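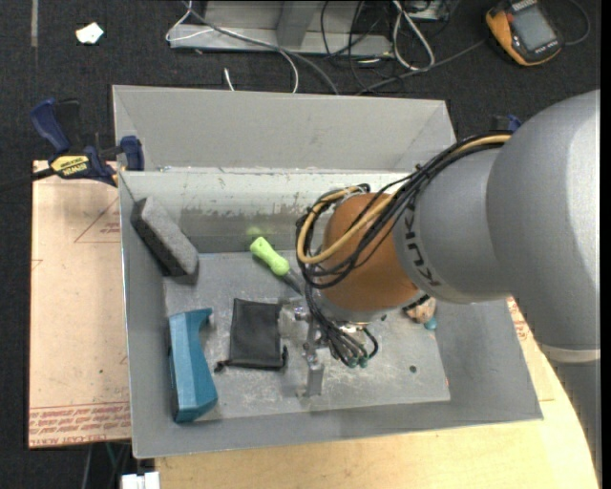
**Workshop notebook, February. Bin contents, sorting and storage, bench two.**

Entry opened 8:40 a.m.

The purpose of this entry is to record the condition of the gray metal bin kept on the bench, the handling of the loose stock that passes through it, and the changes agreed for the remainder of the month. Colleagues on the later shift are asked to read the whole entry before moving anything between the bench and the shelves.

**Bin condition**

The bin remains serviceable. The floor shows whitish scratches and worn patches, and there are small chips and spots high on the inner back wall, with a scuffed band lower down. None of this affects use. The sloping sides were checked by hand for burrs and none were found. The outside of the base was wiped and a felt pad placed under each corner, as the tabletop is wood and marks easily. Please lift the bin when moving it - do not drag it.

There is a small round hole in the floor of the bin. Small hardware should therefore go in a tray first. Two washers were recovered from under the bin on the previous shift, and it is reasonable to suppose that they left by that route. The hole is not to be plugged until Navarrete has replied about whether it is needed for mounting.

**Contents**

The dark gray foam-like block stays with the bin stock for now. Its label is missing, and the Stusus delivery contained two grades that are similar in color. A corner will be compared with the reference pieces in the drawer. Until then it is entered as "block, gray, grade open" and should not be cut.

The tool with the lime-green handle belongs to the general hand tool set and is to be returned to the wall rack at the end of each shift. The handle color is convenient, as it shows up well against the gray metal. Dark handles are more easily missed in the corners, and two of the older tools have been given a band of yellow tape for that purpose.

**Count against the ledger**

The monthly count of sorted stock was completed before noon. Results:

| Group | Ledger | Counted |
|---|---|---|
| Fasteners, mixed | 1,530 | 1,530 |
| Spacers and washers | 1,007 | 1,005 |
| Foam and packing pieces | 589 | 589 |
| Hand tools and spare parts | 415 | 415 |

The difference of two in the second line corresponds to the washers noted above. They had been set aside in a cup and left out of the count. They have been returned to stock and the ledger figure stands.

The foam line includes the block of open grade. If it proves to be packing material only, it will be moved to the returns shelf and the line reduced by one.

**Sorting procedure, revised**

The Darkance sheet calls for the bin to be emptied completely before a new lot is added. This has been followed unevenly, and mixed lots were found in three shelf boxes. The following applies from today:

1. Empty the bin onto the gray mat and check all four corners.
2. Brush out the floor, working away from the hole.
3. Place large items first, against a wall of the bin.
4. Write the lot on the bench card before the first item goes in.
5. Return hand tools to the rack before the card is signed.

The brush is hung on the left side of the bench. The vacuum may be used on the carpet but not inside the bin, as the nozzle picks up the smaller spacers.

**Floor around the bench**

Small dark parts are very difficult to find on the dark carpet. A light-colored mat was requested from Curnby last month and has not arrived. In the meantime, the handheld lamp should be laid flat on the carpet and swept slowly across it; parts then throw a shadow long enough to see. This was done at 2:15 p.m. and produced one hex nut and a short piece of cable tie. The nut was of a size not held in stock here and was placed in the odds tin.

**Open items**

- Foam grade: compare with the reference pieces. Tomorrow, first shift.
- Hole in bin floor: awaiting reply from Navarrete.
- Light mat: second request to Curnby sent with the afternoon mail.
- Three mixed shelf boxes: two re-sorted today, one remaining on the lower shelf, marked with red tape.
- Bench cards: supply is low. The old cards may be used on the reverse side.

Addition, 4:50 p.m. The remaining box was opened and found to hold two lots of the same spacer, differing only in finish. They have been bagged separately inside the one box and the red tape left on. The ledger needs a second line for these, which will be entered with the next count.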